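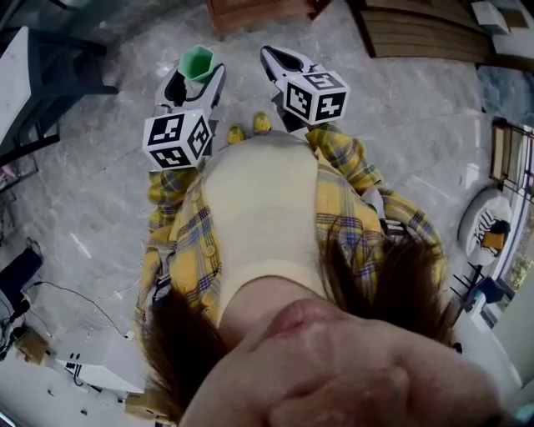
3.2 Collection by the student group

The recordings were made by students of the robotics project course, working in pairs during November. Each student held one gripper in each hand and wore a camera on the head. As Fig. 3 shows, every gripper carries a cube with printed markers, from which we recover the pose of the hand in the camera view.

The task was to pick up a cup from the floor and to place it at a second position. Every pair was given 30 minutes, of which the first 10 were used for practice and are not included in the data. In total we obtained 309 episodes. We removed 19 of them, in most cases for the reason that one of the markers was hidden during a long part of the motion.

Figure 3. View from the head camera, with the two hand-held grippers, their marker cubes and a green cup on the floor.

The labels were written by Marisa Cocco and checked by Ksawery Ziółkowski with the tool Pastport, which the course had already used for its earlier exercises. When the two did not agree on the moment of grasp, the earlier moment was kept. Students with long sleeves were asked to fold them before the second session, so the markers stay free.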